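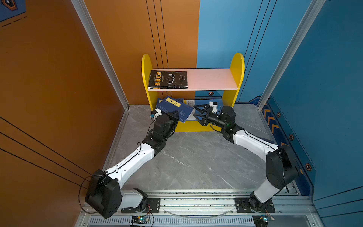

Figure 2.1 Two arms, one shelf. The left gripper is on a tilted book; the right waits with its fingers open.

Chapter 2
Sharing the Workspace

Standards for robots are written mostly by people who have watched something go wrong, then sat through the meeting afterwards. They make dull reading until you own a second arm. A single arm can be fenced, labelled and left to bump into its own shelf. Two arms on one rail can bump into each other, and each will have followed its instructions perfectly.

This chapter deals with the rules for space that more than one arm can reach. We use the Fuleo house code throughout. It runs to 30 clauses, most of them short and several of them cross. Three terms come up constantly:

Shared zone: any space both grippers can enter.
Holder: the arm with permission to be in it.
Yield point: where the other arm stops and waits.

Clause 4 limits travel in the shared zone to 200 millimetres a second. Students always find this slow. They find it less slow after their first collision report, Form 1738, which has a box for "cause" and no room in it for "the other one". 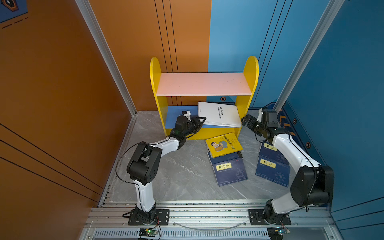 Figure 2.2 Both grippers close to a leaning paperback, with four books on the floor in front of the shelf.

Books are a good test of a code like this. They lean, slide and overhang, and a floor with books on it is a different floor from the one in your plan. Clause 9 therefore treats any object outside its listed place as an obstacle until it has been logged again, however harmless it looks and however close it is to lunch.

Before reading Section 2.1, sketch the shared zone for Figure 2.1 and mark a yield point for each arm. Use pencil.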